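家庭待机用电测量项目（Sendier）参与户征集通知

发布单位：Nisia 建筑与用电研究所，居住用电组
报名截止：2020年6月30日
适用地区：Dogbe 市区及其东部两个镇
参与形式：入户安装，居民自用，无需改变用电习惯

一、项目背景

待机用电是指电器在未执行主要功能时仍然消耗的电能，包括遥控待命、网络待命、时钟显示、充电器空载以及开关置于“关”位后变压器的残余损耗。单台设备的待机功率通常很低，但持续时间长，在全年用电量中所占的比例与家庭设备构成、插座使用方式和住户的作息有关。

现有的待机功率数据大多来自实验室，按额定电压、恒定环境温度和出厂设置测得。住户家中的条件与此不同：电压有波动，设备使用年限不一，同一台设备可能在几种待机状态之间切换，外接电源也常与原机不匹配。实验室数据用于产品比对是合适的，用于推算住宅的基础负荷则偏差较大。Sendier 项目的任务是在真实住宅中取得逐设备、带时间戳的待机功率记录，并与入户总表读数对账。

项目已于二月完成小规模试装，用于检验安装流程、通信稳定性和登记表格。试装数据不进入正式分析。试装中发现的主要问题有两个，一是插座面板后方空间不足，测量插座无法完全插入；二是部分住户把多个外接电源接在同一只插线板上，无法区分各自的功率。正式阶段的登记表和硬件配置已据此调整，详见第四节和第七节。

二、征集对象

本次拟征集 93 户。为使样本覆盖不同的住宅类型和家庭结构，报名后将按建筑年代、户型、常住人口和供电方式分层抽取，报名先后不影响入选。

报名户须同时满足以下条件：

住宅位于适用地区之内，且为报名人的常住地；
由公共电网单相供电，有独立的入户电表，电表位置可由住户自行到达；
测量期内没有搬迁、整体装修或更换配电箱的计划；
户内有可用的无线网络，或同意由项目组放置一台独立的数据网关；
报名人年满十八周岁，并能代表全体常住成员签署知情同意书。

租住户可以报名。租住户需在安装前取得房主对加装测量插座的书面同意，格式不限，写明地址、双方姓名和日期即可。测量插座为插入式，不改动墙内线路，拆除后不留痕迹。

下列情况暂不纳入：

户内有依赖电力的生命支持或医疗设备，且该设备与其他电器共用回路；
户内设有光伏发电或储能系统；
住宅兼作商铺、作坊或诊所；
配电箱内没有剩余电流保护器，或保护器经试验按钮测试不动作；
插座普遍无接地端。

最后两项由安装人员在首次入户时检查。检查不合格的，项目组将出具书面检查结果供住户自行联系电工处理，处理完毕后可在安装期结束前申请复查。

三、测量内容

测量分为三个层级。

第一层为入户总功率。在入户电表下游的进线上加装开口式电流互感器，记录有功功率、无功功率和电压有效值。互感器为夹持式安装，不断开导线。该层数据用于确定全户基础负荷，即夜间无人活动时段总功率的稳定下限。

第二层为单设备功率。使用 Nomaner 测量插座，串接在墙面插座与设备插头之间，记录有功功率、功率因数和累计电能。Nomaner 的最大允许负载为 2000 W，超过该值的设备，例如即热式热水器、大功率电炉和部分空调，不使用测量插座，其待机功率由安装人员在入户时用便携式功率分析仪作一次性测量。

第三层为状态记录。部分设备存在两种以上待机状态，仅凭功率曲线不易辨认。项目组会从参与户中选取一部分，请住户在连续七天内用纸质记录卡填写指定设备的开、关和拔插时间。是否承担第三层记录由住户自愿选择，不影响前两层的参与资格。

各层数据的时钟由网关统一校准。网关断网时，测量插座在本地缓存数据，恢复连接后自动补传。缓存空间用满后，新数据覆盖最早的数据，因此网关长时间离线的，项目组会主动与住户联系。

测量不包括下列内容：音频、视频、室内人员位置、网络流量内容、设备内存储的任何信息。网关与住户自己的无线网络之间只建立对外的单一加密连接，不扫描局域网内的其他设备。

四、安装与拆除

安装由两名人员共同完成，其中一人须持有低压电工证。入户前由项目组电话约定时段，住户可指定上午、下午或傍晚。安装时须有一名成年常住成员在场。

安装流程如下：

核对身份和知情同意书；
检查配电箱、剩余电流保护器和接地；
记录配电箱内各回路的标注，标注缺失的，经住户同意后逐路断电辨认；
加装互感器和网关，确认通信正常；
与住户一起填写设备登记表；
按登记表分配测量插座，逐一插接并核对读数；
对超过允许负载的设备作一次性测量；
住户签收设备清单和使用说明。

逐路断电辨认会使户内短时停电。请住户在安装前保存计算机中的文件，并告知安装人员哪些设备不宜断电，例如正在运行的冷柜、鱼缸循环泵或门禁控制器。不宜断电的回路可以跳过，登记表上注明“未辨认”。

墙面插座位置较深、被家具遮挡或面板后方空间不足时，使用带短引线的转接座。转接座由项目组提供，额定电流不低于被测插座。不得使用住户自有的转换插头与测量插座串接，尤其是无接地端的旅行转换插头。

测量期结束后由项目组上门拆除。住户也可以自行拔下测量插座，装入随附的回收盒中等待上门收取；互感器和网关须由项目组人员拆除，住户不得自行打开配电箱面板。

五、住户的义务

参与户在测量期内按平时的习惯用电即可。项目组不要求住户节电，也不希望住户因为参与测量而临时改变使用方式。平时会拔下的插头照常拔下，平时长期插着的插头照常插着。

请住户遵守以下事项：

测量插座只用于登记表所列的设备。设备更换位置时，连同测量插座一并移动；
新购设备、报废设备或更换外接电源，应在五天内通过报名时登记的联系方式告知项目组；
不在测量插座上串接插线板，登记表中已注明为插线板测点的除外；
不在浴室淋浴区、厨房水槽上方和室外使用测量插座；
发现外壳发热明显、有异味或指示灯连续闪烁时，立即关闭设备并拔下测量插座，随后联系项目组；
网关保持通电，不与其他设备共用带总开关的插线板；
计划离家较长时间的，事先告知起止日期，以便在分析中单独标记。

停电、跳闸和电压异常不需要住户逐次报告，总功率数据中已有记录。

六、费用与补偿

参与不收取任何费用。测量设备的所有权归 Nisia，在正常使用中损坏的，住户不承担赔偿责任。

完成全部测量期并配合拆除的参与户，每户一次性补偿 800 元，拆除验收后以银行转账方式发放。中途退出的，按已完成的整月数比例折算。承担第三层状态记录的，另付误时费，标准写在知情同意书附表中。

测量设备自身也消耗电能。网关和测量插座的耗电由总功率数据中扣除，折算为电费后随补偿一并支付，住户不需要自行计算或提供缴费凭证。

测量期结束后，每户可获得一份本户的分析结果，内容包括基础负荷曲线、已测设备的待机功率排序、功率随时间变化明显的设备清单，以及一次性测量的原始读数。分析结果只反映测量期内的情况，不构成对设备安全状况的鉴定，也不作为与供电企业结算争议的依据。

七、设备登记范围

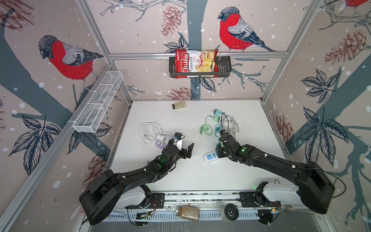 阅读时间：5 分钟

登记表以“插头”为基本单位，凡是可能接入电网的插头都要登记，包括目前闲置在抽屉或盒子里的。外接电源与线缆分开填写，盘好的线和缠在一起的线填写要求相同。与设备分离、用途不明的外接电源登记在“无主电源”一栏，不要猜测它原来属于哪台设备。

登记表分为四类：

甲类，直接接入电网、内部自带电源的设备，如电视机、洗衣机、微波炉、台式计算机。填写设备名称、品牌、型号、铭牌额定功率和大致购入年份。

乙类，通过外接电源供电且长期连接的设备，如路由器、机顶盒、固定电话座机、电动牙刷充电座。除设备信息外，还要填写外接电源铭牌上的输入电压、输出电压和输出电流。铭牌字迹磨损的，填“不可辨”，由安装人员用便携式分析仪测定空载功率。

丙类，间歇充电的设备，如手机、平板计算机、手持吸尘器、电动工具电池。须填写通常的充电地点，以及充电完成后外接电源是否继续留在插座上。

丁类，闲置物品，包括备用外接电源、备用插线板和带指示灯的转换插头。丁类一般不安装测量插座，由安装人员在征得同意后抽测空载功率。外壳开裂、引线绝缘破损或插脚松动的不通电测量，只登记。

带有通用串行总线接口的墙面插座和插线板，其内部电源模块无法从外部断开，归入甲类，在备注中写明接口类型。带独立开关的插线板，按开关的惯常位置登记为“常开”或“常关”。

登记表中的品牌和型号仅用于按设备类别和年代汇总。公开发表的结果不按品牌列出，也不对任何产品作优劣评价。

八、测点分配规则

每户可用的测量插座数量有限，不一定能覆盖全部插头。分配时按以下顺序：

乙类设备优先。此类设备长期通电，外接电源与设备本体的组合情况多样，文献数据最少；
甲类中带网络功能或遥控功能的设备；
甲类中的其他设备；
丙类设备，选择充电地点固定的。

冷藏冷冻设备不属于待机用电的研究范围，但其压缩机启停会影响夜间总功率的下限，因此每户保留一个测点用于冷藏设备。住户担心测量插座影响冷藏设备供电的，可以拒绝安装，项目组改用总功率曲线分解的方法估计其用电。

同一插线板上接有多台小功率设备时，以插线板为一个测点，并在入户时依次拔下各设备，记录功率差值。依次拔插的操作由住户本人进行，安装人员负责读数。路由器等断电后需要重新启动的设备放在最后。

九、数据管理

参与户以随机编号标识。姓名、地址和联系方式与测量数据分库存放，对应表由数据管理员单独保管，分析人员无权查阅。

总功率数据能够间接反映住户的作息，属于敏感信息。公开发布的数据集只包含降低时间分辨率后的单设备数据和按户汇总的统计量，总功率的原始曲线不公开，也不提供给供电企业、物业公司、保险机构或设备厂商。

参与户在测量期内及结束后三个月内可以要求查阅、更正或删除本户数据。数据已经汇入公开统计量的，单户数据予以删除，统计量不再重算。中途退出不需要说明理由，退出前的数据是否保留由住户决定，并在退出单上勾选。

项目结束后，对应表销毁，去标识的单设备数据长期保存。

十、报名办法

报名表可在 Nisia 的接待处领取，也可来信索取。报名表内容为住址所在街区、房屋类型、建成年代、常住人口、供电方式、可联系的时段和电话。报名阶段不需要填写设备登记表，也不需要提供身份证件复印件。

报名截止后进行分层抽取，结果逐户电话通知。未入选的报名户列入候补名单，有参与户退出时，从同一层中递补。不愿列入候补的，请在报名表末栏注明，其报名资料在抽取完成后销毁。

每个住址只接受一份报名表。同一栋楼内的多户可以分别报名，但同一入户电表下的多户只能作为一户参与。

项目组不会以任何名义收取押金，也不会在电话中询问银行账号。银行账户信息仅在拆除验收时以书面形式登记。安装人员入户时佩戴带照片的工作证，住户可先致电接待处核对姓名后再开门。

十一、联系人

项目负责人：Aba Quansah
安装与入户预约：Yaw Lamptey
电气安全与配电箱检查咨询：Ayuba Agyeman
数据查阅、更正与删除：Etornam Tetteh

对本项目的伦理或程序问题有异议的，可书面提交给居住用电组以外的受理人 Mohammed-Awal Boateng。受理人收到后书面答复，答复副本归档。

十二、附则

本通知所称“测量期”，自安装签收次日起算，至拆除验收当日止，具体长度以知情同意书所载为准。本通知与知情同意书不一致时，以知情同意书为准。

因供电检修、道路施工等原因推迟安装的，测量期相应顺延，补偿标准不变。

知情同意书样本、设备登记表空白表和 Nomaner 测量插座使用说明可在接待处查阅，也可随报名表一并寄送。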